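Kit de simulation « Plan de travail » Brirus
Réf. BR-475 – Téléchargement, licence atelier, 3 postes

Vous montez un poste de manipulation chez vous, dans le garage ou à l'atelier partagé, et vous aimeriez bien répéter vos gestes avant de brancher quoi que ce soit ? Nous sommes passés par là, et c'est un peu pour cela que ce kit existe ! Il réunit un bras, une pince à deux doigts, un plan en marbre et de quoi s'occuper les soirs de pluie : un bol, une assiette carrée, une grande étoile bleue et toutes sortes de petites choses à saisir.
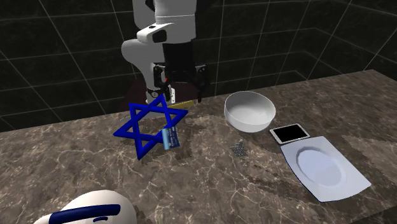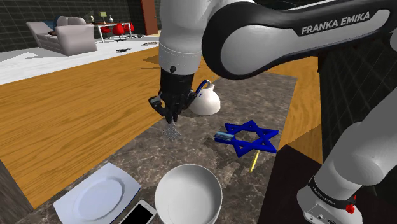

Atelier partagé Urnlow – Groupe Robotique
La pince au-dessus du plan en marbre, vues de simulation

Jacobus Nkuna, qui a dessiné le décor chez nous, conseille de commencer par les objets épais et de garder les plus plats pour la suite (on s'énerve moins, croyez-le). Vous pouvez tout déplacer, ajouter vos propres modèles, recommencer autant de fois que le cœur vous en dit, puis enregistrer vos trajectoires au format Mument.

Contenu : la scène complète, environ 300 objets, les fichiers de réglage de la pince et un guide en français, que nous avons voulu bavard et facile à suivre.

Prix : 100 €, mises à jour comprises jusqu'en décembre. Une question avant d'acheter ? Écrivez-nous depuis la page Contact, nous répondons toujours avec plaisir.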